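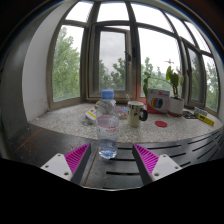
Robot demonstration, also called teaching by demonstration, is a group of methods by which a person shows a robot how to carry out a task instead of writing out its movements as a program. The person may guide the robot's arm by hand, steer it from a distance, or perform the task with a hand-held tool shaped like the robot's own gripper. The recorded movements are then used to produce a set of rules, known as a policy, that the robot follows when it meets a similar task.

Methods

In hand guiding, the motors of the arm are made slack enough for a person to push it through the task. The method needs little training, but the person's hands and body may block the cameras, and large arms are tiring to move with care.

In remote control, the person works a separate device and the robot copies the movement. The device may be a joystick, a tracked controller or a smaller arm with the same joints. The robot's own cameras and sensors are in use throughout, so the record closely matches what the robot will later meet. The sense of touch is usually weak or missing, and operators tend to work more slowly than they would by hand.

In hand-held demonstration, no robot need be present. The person carries a gripper with a camera fixed to it and picks up, moves and sets down objects as the robot is meant to do. The path of the gripper is worked out afterwards from the images and, in some designs, from motion sensors. Demonstrations can be made in homes, offices and workshops where a full arm could not easily be installed.

Everyday objects

Bottles, mugs and small boxes are common subjects for early demonstrations. Clear plastic bottles are of particular interest. Their outlines are hard to separate from the background, their walls give way under pressure, and their weight changes with their contents. Guidance used at Stitmont asks that a bottle be approached from more than one side and that the surrounding objects be left in place between some recordings and moved between others. 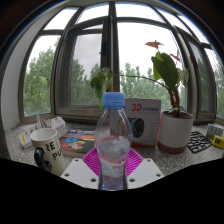 A reply printed in the Kultine bulletin argued that moving the surrounding objects matters less than changing the person who holds the tool, as each demonstrator soon settles into a single habit of approach. The Stitmont guidance was later altered to call for at least two demonstrators for each task.

Quality of recordings

A recording is normally judged on whether the task was completed, whether the gripper stayed in view and whether its path could be recovered. Hesitations and corrections are treated differently from one project to another. The Fahmy collection, which holds some 500 demonstrations of table-top tasks, keeps recoveries from a missed grasp but leaves out long pauses. Stostimano removes both.

Related articles
Gripper (robotics)
Imitation learning
Kultine bulletin
Motion tracking
Remote manipulation
Stostimano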